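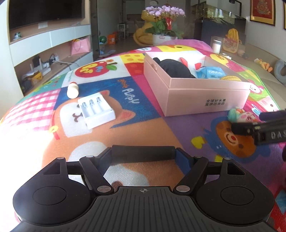

Household tidying still beyond unattended machines, Plirnbridge trial finds

PLIRNBRIDGE, 2019-07-04 - A two-finger gripper can pick up most of what is left lying around a living room, but sorting it and putting it away without supervision remains out of reach, according to interim results released by the automation firm Oter.

The company tested its tidying routine in 19 homes. Each trial used the household's own belongings, left where they were, and ended when the surface was clear or when an operator had to step in. The routine cleared the surface unaided in two homes. In the others an operator stepped in at least once.

Ratree Pongsiri, who heads the trial, said grasping was no longer the main source of failure. Rigid items such as small bottles, battery chargers and closed boxes were lifted reliably, provided the fingers could reach both sides. Results fell away with fabric, thin packets and anything lying inside an open carton, where the walls limit the angle of approach.

"A cardboard box with a piece of cloth in it is a harder problem than a full dishwasher rack," Pongsiri said. "The rack has known geometry. The cloth has a different shape every time you touch it."

Patterned surfaces were a second difficulty. On printed play mats and bright bedspreads, the vision software sometimes marked a cartoon figure as an object and planned a grasp on it. Soft backing made the error worse, as a mat laid over cushions or a mattress gives under load and the height estimate drifts. Oter has since added a depth check before each grasp and reports fewer false attempts, although it has not published a rate.

Speed is also an issue. The median time for one item, from detection to release, was 21 seconds. A person doing the same job generally moves several things at once.

Kamol Kamolrat, an engineer at Skindari, which fits out parcel depots and was not involved in the trial, said the figures were in line with his experience on the shop floor. Skindari uses similar grippers to restock shelves of uniform cartons and runs them for full shifts. Mixed returns are still sorted by hand.

"We tried returns for about 18 months and went back to people," Kamolrat said. "The arm was fine. Deciding where each thing belonged was the trouble."

Oter will repeat the trial in December with a revised finger pad and a larger set of soft goods. Yaowalak Hemmin, who manages the firm's home program, said no consumer product is planned before those results have been reviewed.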